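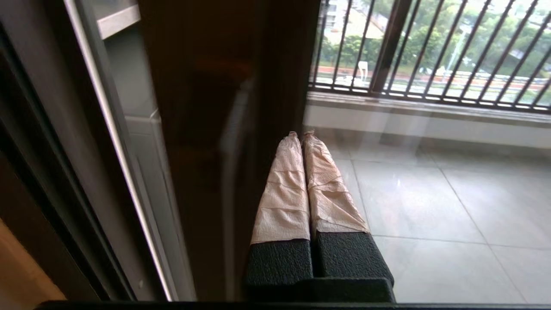 Fig. 1. View toward a balcony through a sliding glass door.

Daylight in Rooms: Notes for Unit 3
Course: Introduction to Home Interiors
Notes prepared by Fedir Pavliuk, with corrections from Zuweira Annan

Before the class

Please read these notes before you come. In the class we will do the exercises and I will not repeat everything from the text. Bring a pencil, a ruler, squared paper and a measuring tape of at least 3 meters.

3.1 Where the light comes from

When we speak about daylight in a room, we speak about three different kinds of light, and students often mix them.

The first is sunlight, which comes directly from the sun. It moves during the day, it makes sharp shadows, and it can bring much heat into the room.

The second is skylight. This is the light that comes from the whole sky, also when the sun is behind clouds. It is soft and it has almost no direction. For most rooms on the north side of a building (in our part of the world) it is the main light for the whole year.

The third is reflected light. It comes into the room after it touches something outside, for example the wall of the next house, the ground, or the floor of a balcony. It also travels inside the room from wall to wall. The color of the surface changes this light a little. A red brick wall across a narrow street will make a white ceiling look slightly pink, and then the owner believes that the paint was mixed wrong. I had one such client myself, and we painted the ceiling two times before I understood.

3.2 How deep the light goes

The old rule says that useful daylight goes into a room to a depth of two times the height of the top of the window, measured from the floor. If the top of the opening is at 2.1 meters, you can expect good light until 4.2 meters from the window wall. Behind this line you will probably need a lamp for reading, also at noon.

Please notice that the rule uses the top of the window and not its width. A wide, low window gives a bright strip near the wall and leaves the back of the room dark. A tall opening, such as a sliding door, sends light deeper. The lowest part of the glass does little for a desk, because the desk surface is higher than it. It does make the floor bright, and a pale floor will send some of this light up to the ceiling.

The rule does not work well in these cases:
- there is a tall building close to the window
- the glass is tinted or very dirty
- heavy curtains cover part of the glass when they are open
- there is a deep balcony above the opening

The last case needs its own section.

3.3 Balconies

A balcony does two things to the room behind it. The balcony of the floor above works as a roof and hides the upper part of the sky. This is a pity, since the upper part of the sky is usually the brightest on a cloudy day. The balcony of your own floor catches light and reflects it inside.

So the color of the balcony floor is important. With dark tiles, most of the light is lost. With pale tiles, part of it enters the room at a low angle and goes to the ceiling. Stepan Boiko, who taught this course before me, asked his students to put a white bedsheet on the balcony floor and look at the ceiling while another person pulled the sheet away. It is a good experiment and it costs nothing.

A solid railing blocks low light. A railing of thin bars blocks less, but it makes stripes of shadow, and some people find these tiring when they work at a table.

3.4 Brightness and glare

More light is not always more comfortable. Glare happens when one part of what we see is much brighter than the rest. A person who sits with the face to a bright glass door has small pupils, and everything on the near side of the glass seems darker than it is. If you sit two people on opposite sides of a table, the one with the back to the window looks like a shadow to the other.

Ways to reduce glare:
1. Turn the desk so that the window is at the side.
2. Paint the wall around the window in a light color.
3. Hang a thin white curtain that can cover all the glass.
4. Put a lamp on the dark side of the room, also in daytime.

Number 4 sounds strange to beginners, but the eye compares. When the back of the room is a bit brighter, the window hurts less.

3.5 Thin curtains

In the sample box you will find fabrics with the names Odance, Andance and Barley. Odance is the most open of them. Hold each one against the window, first flat and then in folds. A curtain in folds lets through less light than the flat sample, and the client should see it in folds before ordering.

Exercises

Exercise A. Draw the plan of one room at home. Mark the height of the top of each window and draw the line where good daylight ends.

Exercise B. Look at the same corner of this room at 9 in the morning, at noon and at 3 in the afternoon. Write for each time which of the three kinds of light you see there.

Exercise C. In pairs. The Rattanakul apartment (plan on the last sheet) has one living room with a balcony and a work table 600 mm deep. Find two positions for the table and explain which one has less glare.

Please give exercises A and B to Myroslav Kovalchuk before the December break. Exercise C we will finish in class. It usually takes around 10 minutes.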